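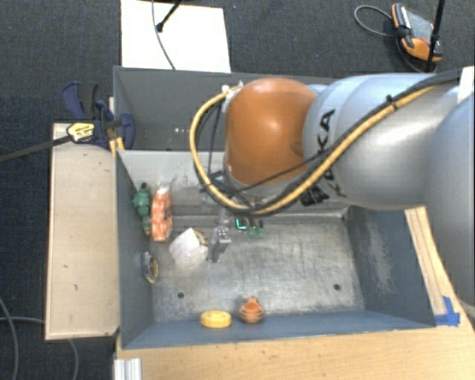
**How long should I let the Tonari rest after unpacking before I put water in it?**

Give it a full night at room temperature, with the lid open and the drip tray pulled out. The seals travel folded, and they like a few hours to settle back into shape.

## Section 2: Setting Up Your Tonari Countertop Bread Proofer

Welcome back! If you have worked through Section 1, your proofer is out of its carton and all the foam pieces are somewhere on your kitchen floor. Please keep the two long ones. They hold the glass door steady if you ever move house, and we can't sell them separately (we get asked a lot, especially in September when students are packing up).

Set aside an evening for this part. Most of it is waiting, so you may as well have some dough on the go or a book nearby.

### Choosing a spot

1. Pick a level counter, away from the stove and out of direct sun. A windowsill looks lovely but the temperature will wander all afternoon.
2. Leave a hand's width behind the cabinet so the vent can breathe.
3. Check that the cord reaches the outlet without stretching across the sink.

**Caution:** Do not use an extension cord. The heater draws 200 watts while warming up, and the proofer should be plugged straight into a grounded wall outlet.

### Fitting the shelves and tray

1. Slide the lower shelf in first, with the raised lip toward the back.
2. Slide in the upper shelf the same way. If it sticks halfway, take it out and try again at a flatter angle; please don't force it, as the side rails scratch easily.
3. Push the drip tray in under the lower shelf until it clicks.
4. Fill the tray with cool tap water up to the line marked MIN. You can go higher later on, once you know how damp your own kitchen is.

**Note:** Owners of the older Brurkus model will find that their shelves fit but their tray does not. The new one is a little deeper, so do use the tray that came in the carton.

### First warm-up

1. Close the door and press the power button once. The display shows two dashes.
2. Turn the dial to 182 and press it in. This is the cleaning program number, not a temperature, and we are sorry to everyone who has called us in a panic over it.
3. Let the program run to the end. There will be a faint smell, a bit like a new raincoat, and it is quite normal to open a window.
4. When the chime sounds, unplug the cabinet and leave the door ajar until the inside is cool to the touch.
5. Tip out the water, wipe the tray with a soft cloth, and slide it back.

**Caution:** The metal plate at the bottom stays hot for a while after the display goes dark. Keep little fingers and curious pets away from it.

### Your first loaf

Start with something forgiving. Iona Strachan, who tested the recipes in the back of this manual, suggests a plain white sandwich loaf at 78°F, in an oiled pan on the lower shelf. Look in after an hour. The dough is ready when a gentle poke springs back slowly and leaves a small dent.

If the top feels dry, add a splash more water to the tray next time. If droplets run down the glass, use a little less. Every kitchen is different, and it may take a few bakes before you stop fiddling.

Rye doughs and sourdoughs have their own settings, which are in Section 3.

*Revised Wednesday, May 26, 2021*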